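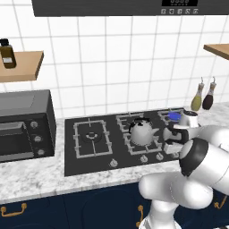
Joma in the kitchen: a little gallery

Hi and welcome! I've been working on Joma for most of the past year, and people keep asking me what it looks like when it runs, so I finally made a page for it. Joma is our method for teaching a robot arm to do kitchen chores entirely in simulation, without ever drilling it on one particular kitchen. The kitchens come out of Ikolell, our scene generator, which shuffles cabinets, counters, appliances and clutter until you get a room you could almost believe somebody cooks in. I do this at Dadinero, a small lab with too many monitors and one very good coffee machine.

The stove counter
Navy cabinets, marble counter, white tile, teapot in the middle of the cooktop. I'm a bit in love with this one and would happily move in (the brass handles!). The gripper is right down by the grates, with its fingertips nearly touching the metal, and that's the kind of spot where our older controllers used to fall apart.

Why I keep going back to the cooktop
Grates are mean. They're thin and full of gaps, and from the wrong angle the depth reading goes straight through to the glass. Our first version treated the whole cooktop as one flat box, so the arm either stopped way too high or plowed right in. Joma builds its own guess of the contact surface as it moves and updates it every few steps, and the moves near the stove got a lot calmer once we switched that on. I ran the same seed over and over one Friday just to watch it.

Clutter
A teapot on one grate and a small cup toward the back may not sound like much, but the arm has to get in and out past both. We let Ikolell drop things wherever they fit, and we don't tidy up afterward. I tried a tidy set early on. The scores were gorgeous and the policy was useless anywhere else, so out it went.

Bottles and the back wall
The two bottles with the tall white nozzles are my favorite props. Skinny tips like those vanish in a low-resolution depth image, and then the planner thinks it has a clear path along the wall. We added a padding term for narrow shapes (we call it the Kovács margin around the office, after the folder it lived in) and bumps against bottles dropped right away.

The numbers, for people who scroll for numbers
We trained on 600 kitchens and held out 160 that the policy never got to see. On the held-out set it finished 58 percent of the stove tasks on the first try. I know, I know, not a headline. But the baseline with the flat-box cooktop did much worse, and most of our misses were slow timeouts where the arm hovered and dithered till the clock ran out. I'll take dithering over smashing a teapot.

What still bugs me
Dark glass, mostly. A black cooktop and an oven door give the camera very little to work with, and we only have 2 reflection models in the renderer so far. Knobs are on my list too, they're tiny and it's so easy for the arm to hide one from view. I'm hoping to have a new batch rendered by January, and I'll add the best ones to this page when they're done!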